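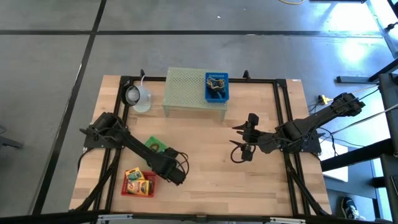

4. Finishing and Maintaining a Wood Work Surface

4.1 Before you start

This section covers oil finishing of solid wood tops on Ellow benches. It does not apply to veneered or painted tops. For painted tops, see Section 5.

The top must be at room temperature and free of wax. Tops stored in an unheated space should stand indoors overnight before any oil is applied.

You will need:
Idex bench oil, part no. 1362
Sandpaper, 120 and 180 grit
Lint-free cotton cloths
Sanding block
Vacuum with brush head
Nitrile gloves

CAUTION: Cloths soaked with oil can heat up and catch fire without a flame. Lay used cloths flat outdoors to dry, or place them in a metal can filled with water and close the lid. Do not leave them folded or in a pile.

4.2 Sanding

1. Clear the surface and scrape off dried glue with a plastic scraper.
2. Sand the full top with 120 grit, moving with the grain. Do not sand across the glue lines.
3. Wipe with a damp cloth to raise the grain. Let dry for two hours.
4. Sand with 180 grit using light pressure. Stop when the raised fibers are gone.
5. Vacuum the top, the edges and any bolt holes.

NOTE: Do not sand finer than 180 grit. A polished surface takes up less oil and will show water rings sooner.

4.3 Applying the oil

1. Stir the oil. Do not shake the can.
2. Pour a small amount onto a cloth and spread it in a thin, even coat. Work from one end of the top to the other.
3. Wait 17 minutes, then wipe off all oil that is still on the surface. Oil left standing will turn sticky and must be removed with mineral spirits.
4. Coat the end grain twice. End grain absorbs more than the face.
5. Where the underside can be reached, apply one coat there as well. A top sealed on one face only may cup.
6. Let dry overnight with a window open.
7. Repeat steps 2 through 6 for a second coat.

The surface can take light use after the second coat has dried. Keep liquids off it for one week.

4.4 Seasonal movement

Solid wood swells and shrinks across the grain. The slotted brackets supplied with the Edorden base allow for this — do not replace them with fixed brackets, and do not tighten the screws beyond snug. Check the screws each February, when indoor air is driest in most homes.

Hairline gaps between planks in winter are normal. A gap that stays open through the summer should be reported to Hinojosa Service, extension 211.

4.5 Routine care

Wipe spills at once. Clean with a barely damp cloth and dry with the grain. Do not use ammonia, bleach or scouring pads.

Apply one maintenance coat a year, or when a drop of water no longer beads. Light sanding with 180 grit is enough before a maintenance coat.

Section revised Saturday, April 28, 2018. Technical review: Mavis Delacroix.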